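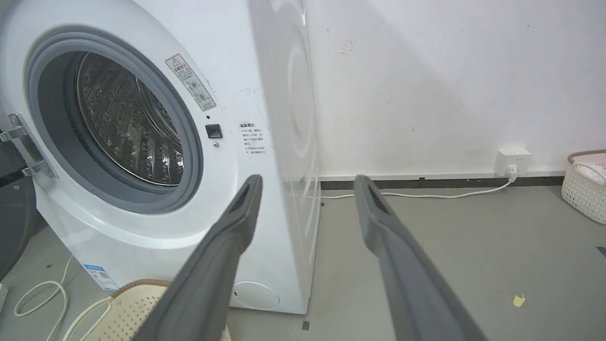 The Tokstead open-box sale runs through the end of May, both online and at the Ganville outlet. It covers headphones, tablets, small kitchen goods and large appliances that were returned or used on the sales floor. Stock changes every morning, and most listings are for a single unit. Stickers stay on. A front loader with a warning label still on the front panel, Chinese characters and all, ships the way you see it, and the label has no effect on the price. Questions we get most often are answered below.

Do I need a code?
No. The sale price shows in your cart. Codes from the newsletter don't stack with open-box prices.

How much is the Garkano soundbar?
It is $195 for grade A and less for grade B, when we have any. The version with the separate subwoofer is $265.

What do the grades mean?
Grade A has all its parts and no marks on the front. Grade B may have scratches or a missing manual. Grade C is sold as is and can't be returned.

Can I return something?
Grades A and B can be returned within 14 days. Keep the packing. Return shipping on large appliances is $73, taken out of your refund. Returns to the outlet are free.

Is there a limit per customer?
Two of any one model. Business buyers should write to Corinne Schumacher at the outlet before ordering.

My order was canceled. Why?
Someone else paid first. The site can lag a few minutes behind the outlet register, and you are not charged.

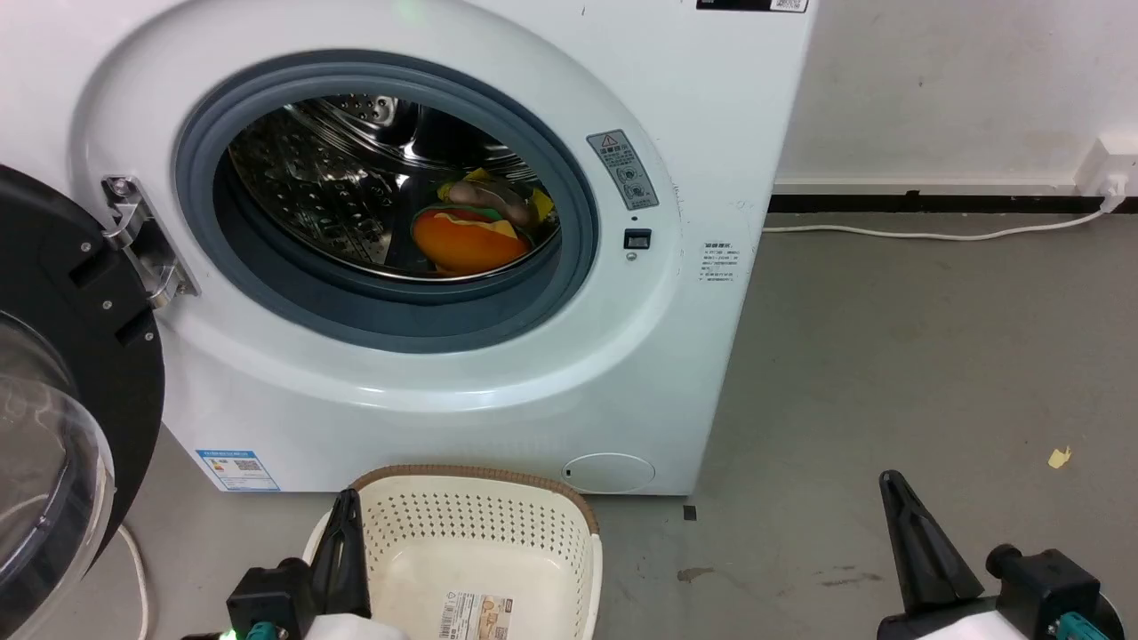 GANVILLE, May. Outlet hours have changed for the rest of the sale. Doors open at 9 a.m., and on Thursday we stay open until 8 p.m. for order pickup.

Can someone else pick up my order?
Yes, with the order number and their own photo ID.

Will the Kiều earbuds come back?
We don't expect more at the sale price. Ivana Huenchumán handles the waiting list and will email you if a return comes in.

Do you match prices from other stores?
Not on open-box items. New items follow the regular policy.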